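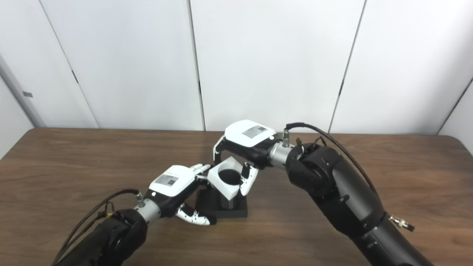
How long does it take to put one of these together? An evening, if you read the sheet first, and two if you're like me.

Welcome to the Ekbridge bench gallery, July edition. Vittoria Cattaneo sorts the entries and Radu Dobre argues with the sorting.

Entry 12
White cube on a black square base, with a round hole in the top. Radu wants to call it a lamp. Vittoria has filed it under Parts, Other, where it has plenty of company.

New entries go up on Tuesday.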